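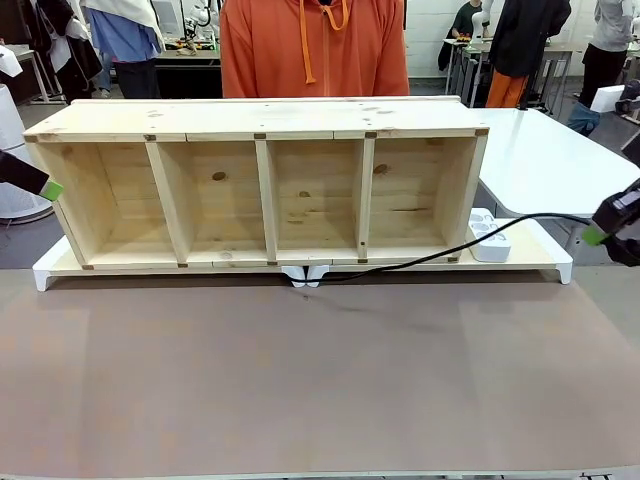
My shoulders are killing me. Who knew you could get shoulders like this from standing still at a desk? Saimi says it's because I hunch when I concentrate, and I do, I know I do, I could feel it happening all afternoon and still couldn't stop.

So, the shelf. We've moved on from cups (hurrah, I never want to see another cup) to the pine shelf, and I am supposed to be teaching the robot to put things into the compartments and take them out again. By remote control, mostly. You hold the two handles, you move your hands, and the arms do what your hands do, only a tiny bit later. That tiny bit later is what gets me. I push too far, see that I've pushed too far, pull back too hard, and then there's a green fingertip knocking on the side of the shelf like someone who has forgotten their keys.

Azra is so good at it that it's annoying. She doesn't seem to look at the arms at all. She looks at where she wants the thing to go and then it's there. I asked how she does it and she said "I pretend I'm very tired", which I thought was a joke, but I tried it after lunch and my goes got better! Slower hands, no snatching. When I'm bright and keen I snatch.

The widest compartment ought to be the easy one, and I keep making a mess of it. It isn't square. The side leans out and the divider leans as well, so what looks like loads of room at the front isn't where you think it is when the gripper gets inside. I said to Victor that we should take it apart and put it together properly and he looked quite shocked. He wants it wonky. People's shelves are wonky, he said, and if we only ever show it straight ones it'll go to pieces in the first real kitchen it meets. Fair enough, I suppose, though he isn't the one doing the left arm.

We need 600 good demonstrations for Pellov (that's this bit of the project, I still mix it up with Jukau, which is the folding one). I did 23 today. Victor threw out 2 of them. One I agreed with, because I'd stopped halfway to scratch my nose and the arm just hung there, thinking. The other one I'm still cross about. I'd dropped the block, picked it up and put it in, and I thought that was a lovely bit of rescuing. He says the rescues go in a separate pile, for later, and they have to be marked, and I hadn't marked it. So it's my own fault really. Still cross.

The other way of doing it is by hand, where you get hold of the arm itself and walk it through. Dagný prefers that. She says you feel the weight of it and you stop being scared of it. I had a go before tea and it's a strange thing, it's like leading somebody's gran across a road, very willing but you can't hurry. I liked it more than I expected. The trouble is that with both arms you need two people, and then you have to agree on when to start, and Dagný counts to three and goes on three, and I go after three. We must have looked ridiculous.

It was packed in there all day as well. Everyone seemed to be in at once, coats on, coats off, people stopping behind me to watch. I go to bits when I'm watched. Someone (I didn't turn round) said "ooh, nearly" every time I missed and I could have thrown a handle at them.

Things to remember for tomorrow, because I won't:
Start with the right arm, the left can wait until I've warmed up.
Say the compartment out loud before I go. Zorica's tip, and it does help.
Mark the rescues!!
Bring a cushion.

One nice thing to finish. Near the end Zorica set it going by itself, just on what we've got so far, to see. It went for the second compartment, sort of dithered at the edge, pulled back too hard and then went in. And we all laughed, because that pull back was me. That's exactly what I do. It's picked up my bad habit along with everything else, so Azra has been told to do the next 20 to even things out.

Soup, bath, bed. Not even going to open the Georgiev book.

14 likes · 3 comments · Shared 2 times

Comments

wrenandkettle
"Pretend I'm very tired" is how I passed my driving test. Hope the shoulders ease off x

Saimi
It IS the hunching. Raise the chair, I've told you.

Pumivton_Pat
Do the rescues ever get used? I'd have thought those were the most useful ones of the lot.

Recent entries
No more cups, please
The folding lot have pinched our table
First go with the handles
December, and my gloves have vanished again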